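The coat I nearly sent back

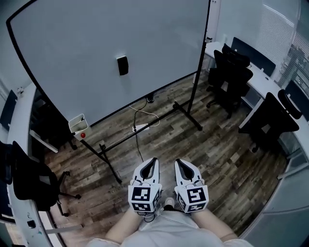
Posted by Esbridge

I bought a waxed jacket from Skusden in April, which is a silly month to buy a heavy coat. It was in the end-of-season sale, down to £163, and they only had two left in my size. I went for the olive over the navy, as I already own two navy coats and my trousers are nearly all navy as well.

When it arrived I didn't like it. The sleeves were stiff, the collar stood up by itself and the whole thing smelled like a shed. I put it back in the box and printed the returns label. Then I missed the courier twice and by the time I'd sorted that out it had rained for most of a week, so I cut the tags off and wore it.

It took a couple of months to soften. The elbows went first, then the bit across the shoulders. The collar lies flat now if I fold it down before hanging it up. The smell has mostly gone, though my hall cupboard still has some of it.

The fit is roomy – I can get a thick jumper underneath and still do it up. Without the jumper it looks a bit square from behind. The lower pockets are deep enough for a paperback, but the flaps have poppers that need two hands, and I've given up closing them. There is one inside pocket, on the left, with a zip that catches on the lining. I'd have liked a second one.

With it I mostly wear dark jeans and the brown Dalsgaard boots I wrote about before. Those have been resoled now and are better than they were new. I tried the coat with grey wool trousers and proper shoes for a work dinner and it looked like I'd borrowed it. It's a weekend coat, and I've gone back to the navy mac for the office.

I also looked at the Varkis version, which is the one everyone seems to recommend. It costs £759. The lining is nicer and the zip runs both ways, but I tried it on in the shop and the sleeves were too short on me by a good inch. I'm not paying that much for cold wrists.

It will need rewaxing before next winter. The creases at the elbows are already looking pale and the rain has started to soak in along the shoulder seam. I've bought a tin of wax and an old sponge is standing by – I'll do it outdoors on a warm day and post how it comes out.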